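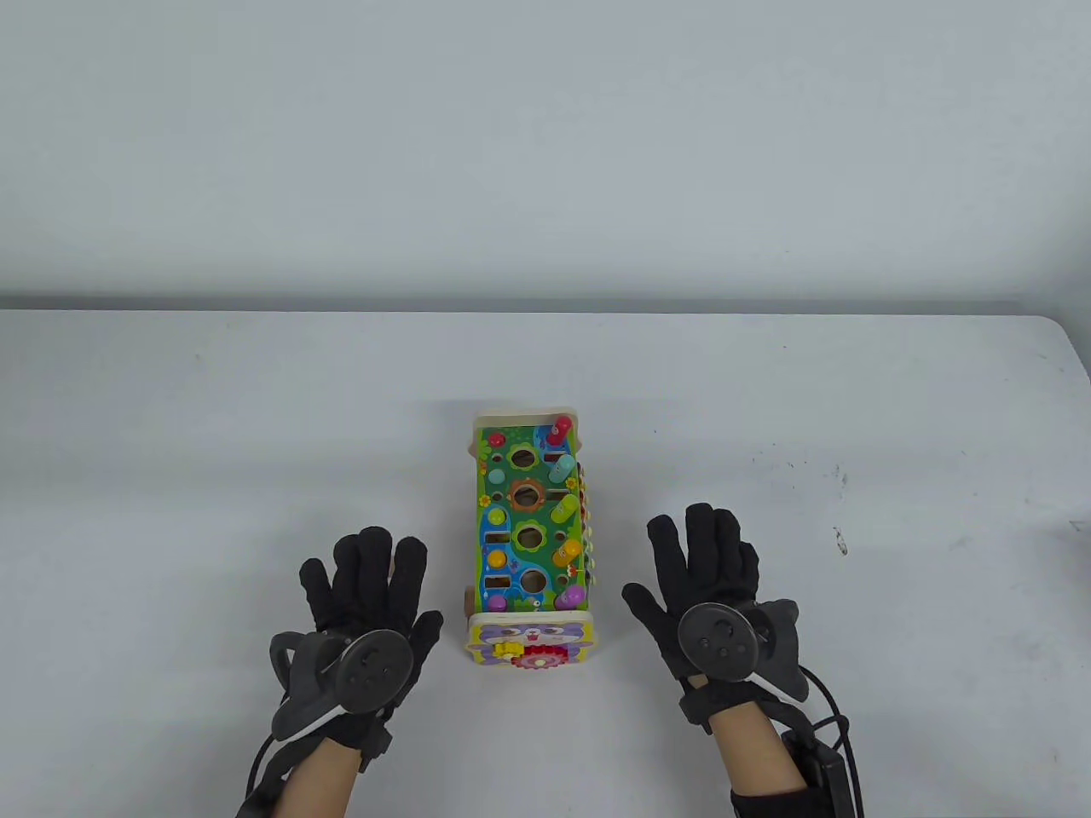
Figure 1. The activity box on the table, with its gear end nearest.

Home > Issues > Play and Objects > Article

3.2 The box itself

I'd handled plenty of activity boxes before I got round to writing about one, and I still can't leave the gears alone. The small mallet is what I keep coming back to, though. It asks for a grip, and the grip you choose changes how you meet everything else on the box.

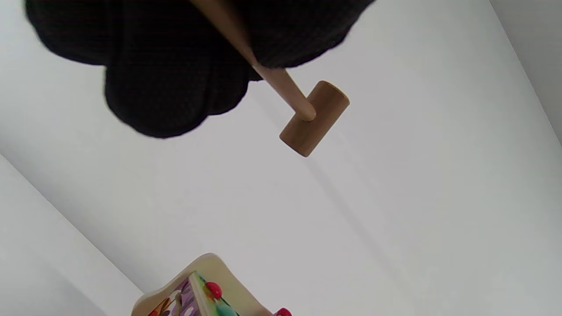 Figure 2. Mallet held by the handle, head hanging free.

Juwita Chong and I disagreed over this for most of October (cheerfully!). She files the mallet under "tools", I file it under "parts of the toy", and our coding sheet for the 36 boxes in the Narkine set ended up with a column for each.

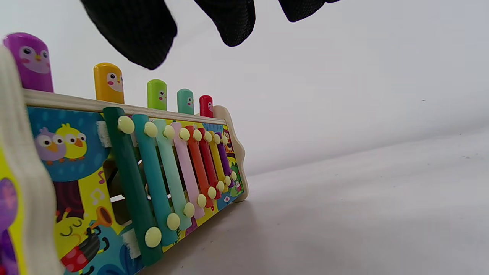

Hagos Dinsa
9/10/20

Then there's the matter of sound. A xylophone bar gives you a note back, a peg gives you a thud, and putting both within one mallet's reach is a lovely bit of design, I think. We had two coders note every strike, nearly 1195 in all.

2 comments | 30 shares 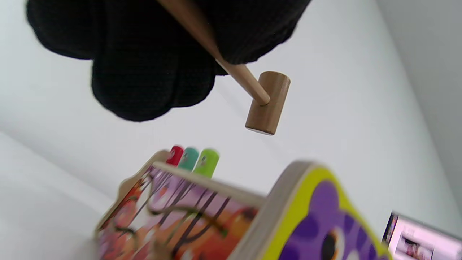

Pegs are my favourite part of any pounding toy, and they got the longest notes. They're such an obvious target. On this box the red, teal and lime-green ones stand right along the edge of the bead maze, so a stroke that goes wide could easily land among the wires. I coded those as "strays", and Juwita wanted "maze contact". We kept her term.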